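Teaching by Hand: Packing Soft Goods
Platbridge project gallery, November 2021

This page shows one of the home tasks we are teaching for the Platbridge project. A person works with a gripper in each hand and does the job at normal speed, and the recordings are what the arms in Estton learn from later.
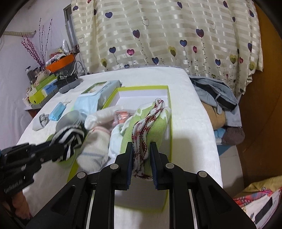 Soft goods are the hardest part of the set. A sock or a piece of mesh cloth never sits the same way twice, so we ask for many short runs with small changes between them. The packing task is planned at 200 runs, 100 of them in bedrooms.

Milan Van Hecke wrote the task sheet. It asks people to pick cloth up with the ribbed pads flat against it, lift it clear of the rim before moving sideways, and keep the two grippers from crossing over the box — crossed arms are a problem for the Hendberg mount.

Each run starts with both grippers open and ends the same way. If something drops, the person picks it up and carries on. Those runs are kept and marked.

The August gallery has the Kan kitchen tasks, with 14 pictures. People who want to record at home need 2 charged batteries and a free hour. The task sheets are sent out with the grippers.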